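# Kekholm incorpora un brazo robótico a los ensayos de su cocina de Ouali

La empresa de restauración colectiva Kekholm ha comunicado a su plantilla el inicio de la segunda fase de Jasta, el proyecto con el que estudia la automatización de determinadas tareas en su cocina de Ouali. La fase se desarrolla por completo en un entorno simulado y se prolongará hasta enero. Durante este periodo, el servicio seguirá prestándose con los equipos y turnos actuales.

El trabajo se concentra en el manejo de recipientes y en los mandos de la cocina de gas, dos operaciones que el personal realiza a lo largo de toda la jornada.

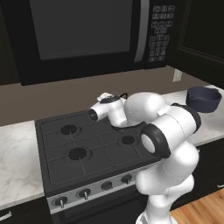
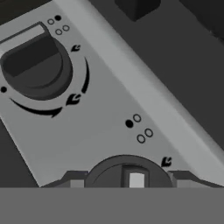
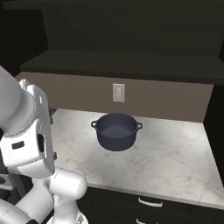
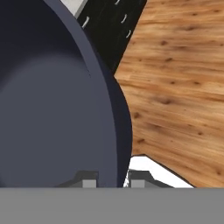
Vistas generadas por ordenador del entorno de simulación de Jasta.

## Alcance de la fase

El entorno de ensayo reproduce una cocina de tamaño doméstico, con placa de gas, microondas, armarios y encimera. Kekholm optó por este formato frente a una réplica de la cocina central por su menor coste de preparación y por la facilidad para modificar la posición de los objetos entre una prueba y la siguiente. La adaptación a las dimensiones de Ouali queda reservada para una fase posterior, todavía sin calendario aprobado.

Entre los elementos que el sistema debe interpretar figuran los símbolos de los mandos. En la segunda vista se aprecian los dibujos de llama de distinto tamaño y el esquema de círculos que señala el fuego correspondiente. Según la documentación interna del proyecto, la lectura correcta de estas indicaciones es condición previa para que el brazo pueda recibir cualquier orden relacionada con la placa.

La manipulación de recipientes se evalúa por separado. Las pruebas incluyen la aproximación de la pinza y el traslado de piezas de menaje entre superficies. El plan prevé 200 ensayos, con cambios en la iluminación, en la orientación de las asas y en el punto de partida del brazo. Para dar por superado este bloque, la dirección ha fijado un umbral de 93 por ciento de ejecuciones completas, sin vuelcos ni contactos no previstos.

## Participación del personal

La plantilla de Ouali está formada por 40 personas, repartidas entre preparación, cocción, emplatado y limpieza. Todas han recibido una nota informativa en la que se describen las tareas objeto de estudio y las que quedan fuera de él. El corte, el sazonado, la revisión de dietas y el control de alérgenos pertenecen al segundo grupo.

«Las personas que trabajan en cocción han definido los movimientos que merece la pena probar. Conocen qué recipiente se coge mal, qué mando queda demasiado cerca de una olla y en qué momento del servicio se acumulan los traslados», señala Salma Lahlou, responsable de operaciones de Kekholm.

Cada participante dispone de 30 minutos semanales, dentro del horario laboral, para revisar las grabaciones de la simulación y anotar observaciones. El tiempo se computa como formación. Las anotaciones se incorporan al registro de incidencias de Jasta con la indicación del puesto de trabajo, sin datos personales.

De las primeras revisiones proceden varios cambios en el protocolo. El equipo técnico ha ampliado la distancia de seguridad al aproximarse a los mandos y ha añadido una pausa antes de cerrar la pinza sobre un recipiente. También se ha modificado el orden de las pruebas: los traslados sobre la encimera preceden ahora a las maniobras sobre la placa, que exigen mayor precisión por la presencia de las parrillas.

## Efectos sobre los puestos

La nota remitida a la plantilla recoge el compromiso de mantener el número de puestos mientras dure el proyecto. Cualquier modificación de funciones derivada de una eventual instalación deberá negociarse con la representación de los trabajadores antes de la compra de equipos.

La empresa contempla la creación de una función de supervisión de célula, a la que podrá optar el personal de cocción con formación específica. La persona asignada tendría a su cargo la puesta en marcha, la parada y la comprobación de las condiciones de trabajo del brazo, además de la atención a las incidencias. La retribución de esta función no se ha determinado.

La representación de los trabajadores ha solicitado por escrito que se aclaren dos extremos. El primero se refiere al ritmo de trabajo en las tareas manuales contiguas a la zona automatizada, que podría verse condicionado por la cadencia de la máquina. El segundo afecta al uso de las grabaciones una vez que el sistema opere en una cocina real, con personas presentes. Kekholm se ha comprometido a responder a ambas cuestiones antes del cierre de la fase.

«La carga física del traslado de ollas es el motivo por el que empezamos. Si los ensayos indican que el brazo aligera esa carga y a cambio obliga a trabajar más deprisa en el puesto de al lado, la propuesta tendrá que revisarse», añade Lahlou.

## Seguridad y cobertura

Hillurance, la aseguradora de las instalaciones, ha pedido acceso al registro completo de ensayos. Su examen se centrará en las maniobras próximas a los fuegos y en la respuesta del sistema ante una orden de parada. La póliza vigente no cubre la operación de brazos robóticos en zonas compartidas con personal, por lo que cualquier prueba física requerirá una ampliación previa.

El servicio de prevención de Kekholm elabora en paralelo una evaluación de riesgos provisional. El documento aborda la delimitación del área de alcance del brazo, la ubicación de los pulsadores de emergencia y el procedimiento de limpieza de la pinza, asunto este último planteado por el turno de noche.

## Próximos pasos

Concluidos los ensayos, el equipo de Jasta entregará un informe a la dirección y a la representación de los trabajadores de forma simultánea. El texto incluirá el resultado de cada bloque, las observaciones del personal y la relación de maniobras descartadas. Una versión resumida quedará disponible en la sala de descanso de Ouali y en el portal del empleado.

Las personas de la plantilla que deseen incorporarse a las revisiones pueden comunicarlo a su jefatura de turno.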